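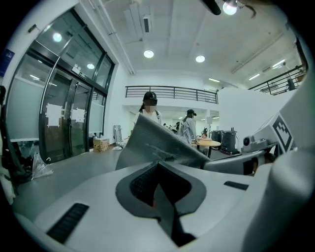

12 November 2021

Hand-held pair, service day. Left unit had been closing late since Wednesday and I had blamed the firmware, Olumide had blamed me, and the firmware had no comment.

Took the jaw pad off the left one first. Lint packed behind the mesh insert, gray, the same gray as the cloth we've been folding all week. Picked it out with the bent tweezers (back in the Grosell tin, please, where they live). The insert itself is fine. Screws went back in finger tight plus a bit, per the Dondska sheet, which gives no number and never will.

Slide rail: wiped, one drop of the thin oil. ONE. The right unit got four in January and Fatima was still cleaning the pads in spring.

Marker blocks. Bezawit pushed on the left block and it moved, very slightly, which explains the tracking jumping every time somebody set the thing down hard. Bracket screw had backed out. Threadlock on it, blue, then left it alone for 60 minutes, during which I was asked twice if it was done. Wiped the printed faces with a dry cloth only. Alcohol lifts the black, ask Walid.

Re-zeroed both jaws after that. Left open reading is now 1096 and the right is near enough that I'm not going to chase it. Closed on the paper strip, strip held, tugged it, held again.

Then the pairing check. Power left first, wait for its light, then right. If you do them together they argue over which is which and you get a mirror-image session — see Asabe's lost afternoon. 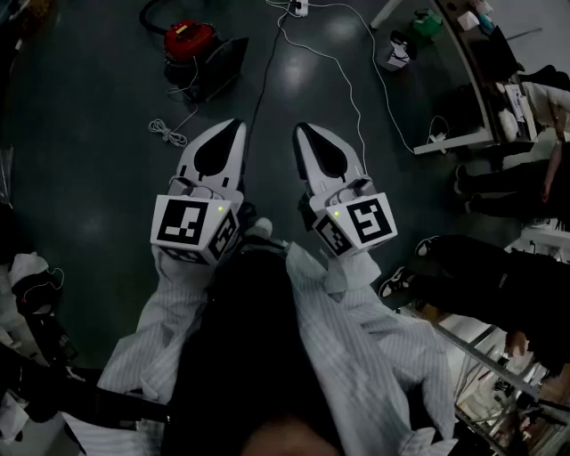
Hold them level and a little apart while it settles, and don't walk anywhere. There is a lot of cable on the floor by the desk and it was there before you.

Ran 200 open/close cycles on the left with Olumide reading the log. No late closes. He has stopped blaming me but hasn't said so.

Still to do: spare mesh inserts from Mohammadi, quoted and not ordered. Lens wipe on the right unit, forgot. Put a pencil line across the bracket screw head so we can see if it turns again. Uller charger is making the noise, moved it further away from me.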